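Why Is Sticky Tape Sticky?

Tape is one of those things most homes and classrooms have. You pull off a piece, press it down, and it stays where you put it. Glue has to dry before it holds. Tape holds right away, and you can often peel it off again. To understand how it does both, you have to look at what tape is made of.

What is tape made of?

A strip of ordinary clear tape has 2 main layers. The first is called the backing. It is a thin, bendy film, usually plastic. The backing gives the tape its shape and keeps it from falling apart when you pull on it.

The second layer is the adhesive. Adhesive is a word for anything that sticks things together. On tape, the adhesive is spread very thinly over one side of the backing. If you touch it, it feels tacky, but it doesn't come off on your fingers the way wet glue does.

There are often extra layers that are too thin to see. One helps the adhesive hold on to the backing. Another is a slippery coating on the top side. Without that coating, the tape would stick to itself so hard that you could never unroll it.

How does it stick?

The adhesive on tape is a strange material. It behaves partly like a liquid and partly like a solid.

Think about honey. If you put a drop of honey on a plate, it slowly spreads out and fills every little dent. Now think about a rubber band. If you pull it, it stretches, and it pulls back. Tape adhesive does some of both.

When you press tape down, the adhesive flows a tiny bit, like honey. It moves into the bumps and hollows of the surface. Even a page that feels smooth is full of small hills and valleys if you look at it through a microscope. The more of them the adhesive reaches, the better the tape holds.

When you try to pull the tape off, the adhesive acts more like the rubber band. It stretches and resists. You have to use energy to stretch it before it lets go.

This kind of adhesive is called pressure-sensitive. That means it only needs a push to start working. It doesn't need water, heat, or time to dry. This is why it helps to rub a piece of tape with your thumb after you put it down.

What is doing the holding?

Everything around you is made of molecules, which are far too small to see. When molecules get extremely close together, they pull on each other a little. The pull between two molecules is very weak. But there are huge numbers of them under a piece of tape, and all those weak pulls add up.

The pull only works over very short distances. If the adhesive can't get close enough to the surface, there is nothing to hold it. That explains why tape does badly on a dusty shelf. It sticks to the dust, and the dust comes off with it.

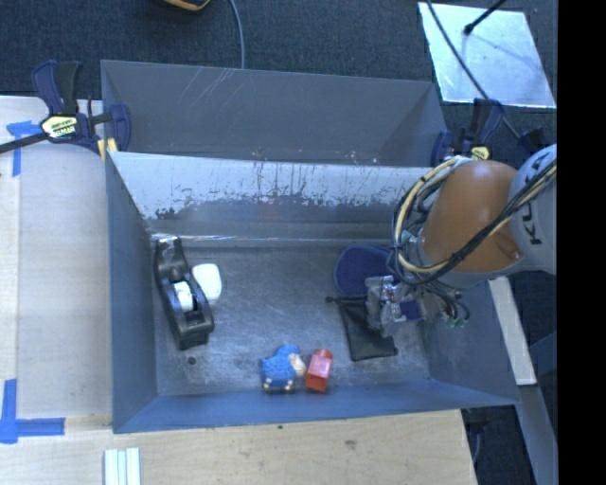 Getting a straight piece of tape off a roll used to mean finding a pair of scissors. Clear tape is thin, and the loose end likes to settle back onto the roll where it is hard to find. A dispenser solves both problems. It gives the roll a place to turn, and it keeps the free end up where you can grab it. Many dispensers for desks have the same general shape as the black one in the photo, with the roll sitting in a hollow in the middle and one end narrower than the other. The cutter is usually a small strip with a row of sharp teeth. When you pull the tape down over the teeth, each point starts a tiny hole. The holes join up and the tape tears in a line. Keep your fingers away from the teeth, as they can scratch.

Many desk dispensers are also heavy for their size. Makers often put sand or another heavy filling in the base. Pulling tape takes some force, and a light dispenser would slide toward you each time. Some have a soft pad underneath as well, which grips the desk.

Why does tape make a noise?

If you pull tape slowly, it may come off almost silently. If you pull it fast, it can make a loud ripping sound. The tape isn't peeling smoothly when this happens. It sticks, slips, sticks, and slips again, many times every second. Each slip shakes the tape and the air near it, and you hear the shaking as sound. Wide packing tape is often the loudest, because there is a lot of backing to shake.

Why does old tape turn yellow?

Some old tape goes yellow and brittle. Sunlight and the oxygen in the air slowly change the adhesive. It can dry out and stop sticking, or it can turn gooey and soak into the paper. This is a problem for libraries and museums. Old letters that were mended with tape many years ago can be left with brown stains, and removing them is careful, slow work. If you have a photo or a drawing you want to keep for a long time, don't put ordinary tape on it.

Different tapes for different jobs

Masking tape has a paper backing with tiny wrinkles in it, so it can bend around curves. Painters use it to keep their edges neat.

Duct tape has cloth in it. The threads make it strong, but you can still tear it by hand.

Electrical tape is stretchy, and electricity does not pass through it easily. It is used to cover wires, and that is a job for adults.

Double-sided tape has adhesive on both faces. It usually comes with a paper strip that you peel away.

Medical tape is made to be gentle on skin. It often has small holes that let air through.

Try it yourself

You need clear tape, a clean plate, a sheet of paper, and a little flour.

Stick one piece of tape to the clean plate and press it down well. Lift one end and pull slowly. Notice how hard you have to pull.

Next, sprinkle a pinch of flour on the plate and spread it with your finger. Press a new piece of tape on top of the flour and pull it off. Look at the sticky side.

Now put a piece on the paper. Before you pull, guess what will happen. Does the paper tear, or does the tape let go first? Try it again with a piece you have touched to your sleeve a few times.

Wash the plate when you are done, and put the used tape in the trash.

Words to know

Adhesive: a material that sticks things together.

Backing: the thin strip that carries the adhesive on a piece of tape.

Molecule: a very small group of atoms joined together.

Pressure-sensitive: able to stick when it is pressed.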